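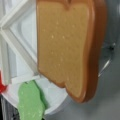 Contact faults are the subject for this week, and I want to spend most of our time on one that cost the Bodcombe lab a good part of November. You will remember from the last session that a contact fault is any stop the arm calls on itself when it feels a force it did not expect. Most of them are dull and you clear them with one button. The one we will look at was harder to read, and I think you will see why if you consider what the wrist camera has to work with up close: a tan slice of toy bread with a darker crust, very easy to find, and next to it a lot of white plastic, bars and rim and hollow all nearly the same shade. The vision software was good at the bread. It was much less good at telling where the white plastic ended and how high it stood, and the fingers have to go down beside the bread into exactly that kind of place.

What the log said

Chunhua Han kept the run log, and I am grateful to her, as a tidy log is a rare and lovely thing. Out of 70 runs, 22 ended in a protective stop. The message was the same each time, "force limit, vertical," and for quite a while everyone took it at its word and went looking for something wrong in the force sensing. The sensor was zeroed again, then swapped, then swapped back. I would have done the same, and I say that so you won't be too hard on people when it is your turn to read somebody else's log.

Zhenhua Liang went back through the stops and wrote down which food piece the arm was going for and how the piece was lying. Once that column was in the log the pattern was plain. The bread was the trouble, and mostly when a slice lay at an angle and stuck out past the rim of the tray. The planner picked a grasp point from the outline of the bread alone. With a slanted slice, that point could put one fingertip straight above the rim, and down it came onto hard plastic. The stop was correct, in other words, and the sensor had been telling the truth all along.

When you look at the round tray, take a moment over how each piece sits at the edge. Both bread slices are turned and reach over the rim, and the lettuce has one end out past it as well. Try to decide for yourself where two fingers could close on each piece without either one meeting the rim on the way down. The tray is also raised off the table, so a finger that misses to the outside has some way to go before it meets anything.
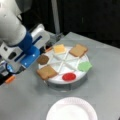

Why it became a safety matter

A stop that comes up often gets cleared often, and that is how people learn to clear it without looking. On 8 of the stops the operator pressed resume while a hand was still over the table, straightening a slice. No one was hurt – the speed was set low – but Clindora, the lab's safety reviewer, rightly treated each of those as a near miss. Please write this down: a stop means hands out, look, read, and only then resume.

What was changed

The planner now checks both fingertips against a stored model of the tray before it goes down, and turns the wrist if either one would land on the rim. If no turn works it skips the piece and asks for help.

Resume now takes 2 presses, one at the screen and one at a post outside the reach of the arm. People grumbled, and then they got used to it.

The log has a field for how the piece was lying. I'd call this the cheapest change of the lot, and the one I would make first – it takes a few seconds to fill in.

For next time

Read the Getura chapter on force limits, skipping the math at the end if you are short of time. Then write one page on this question: if the lab had simply raised the vertical force limit to make the stops go away, what might have happened to the fingers, to the tray, and to a hand in the wrong place? Bring it on paper, please, as we will be swapping pages.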